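Tres pinzas para un mismo cable

En el taller de Pulidberg llevan desde mayo intentando que un brazo haga algo que cualquier operario resuelve sin mirar: meter un mazo de cables finos en una fila de clips. La empresa monta bastidores de perfil de aluminio para maquinaria de envasado, y el cableado sigue siendo la parte más lenta del proceso. Los cortes, los taladros y el atornillado de escuadras se automatizaron hace tiempo. El cable no se deja.

Sebastian Coman, responsable de las pruebas, recibió tres pinzas candidatas y un encargo sencillo: decir cuál se quedaba. La primera, de Cita, es una pinza paralela de dos dedos con mucha fuerza y poco recorrido. La segunda la fabrica Tritumora y lleva dedos adaptables de goma. La tercera se hizo en casa, con piezas impresas y dedos en ángulo diseñados por Ionuț Hodoroagă a partir de un modelo que ya usaban para recoger tornillería.

Cada pinza hizo 100 intentos con el mismo programa. Un intento consiste en agarrar el mazo, llevarlo hasta el primer clip, presionar y seguir hasta el último. Si el cable se sale de un clip, el intento se da por fallido, aunque los demás estén bien.

La de Cita terminó 40. Sujeta muy bien, demasiado bien según Coman, y cuando el mazo se engancha tira de él en lugar de dejarlo correr. En dos ocasiones arrancó un clip de la ranura. La de Tritumora se quedó en 27, casi siempre por el motivo contrario: la goma cede justo cuando hay que apretar.

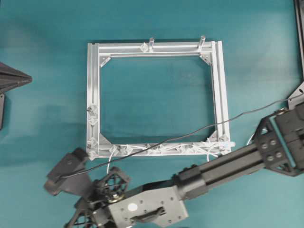 La pinza propia acabó 61 intentos, un resultado que en el taller recibieron con cautela. «La dibujamos nosotros y la ajustamos con este bastidor», dice Hodoroagă. «Con otro perfil no sé qué habría pasado». Los dedos en ángulo permiten entrar de lado y empujar el cable hacia la ranura sin que la muñeca tenga que girar tanto. A cambio, el conjunto abulta más y en los rincones, donde están las escuadras, hay que aproximarse con mucho cuidado.

El otro problema fue la visión. El aluminio refleja la luz del techo y los clips son transparentes, una combinación mala para cualquier cámara. Virgil Lazăr probó primero con una cámara de profundidad fija sobre la mesa y después con otra montada cerca de la pinza. La fija localizaba bien el bastidor, pero perdía los clips en cuanto el brazo se ponía por medio. La segunda los veía mejor, aunque solo a corta distancia. Al final usan las dos: una para situar la pieza y otra para el último tramo.

Lazăr cambió también la iluminación por dos paneles difusos laterales. Fue la modificación más barata de toda la prueba y redujo los fallos de detección más que cualquier ajuste del programa.

Queda la cuestión del precio. La pinza impresa cuesta 338 euros en material, motor incluido, pero los dedos se desgastan y hay que reponerlos. Remzi Uçar, de mantenimiento, preferiría una comercial con recambios de catálogo. Ha pedido a la firma Bratu un presupuesto para mecanizar los dedos en aluminio y montarlos sobre el cuerpo de la pinza de Cita.

Esa versión mixta será la siguiente en pasar por la mesa. Coman quiere repetir la serie completa con ella y con un mazo algo más grueso, el que usan en las máquinas grandes. Mientras tanto, el cableado de los pedidos se sigue haciendo a mano en el puesto de al lado.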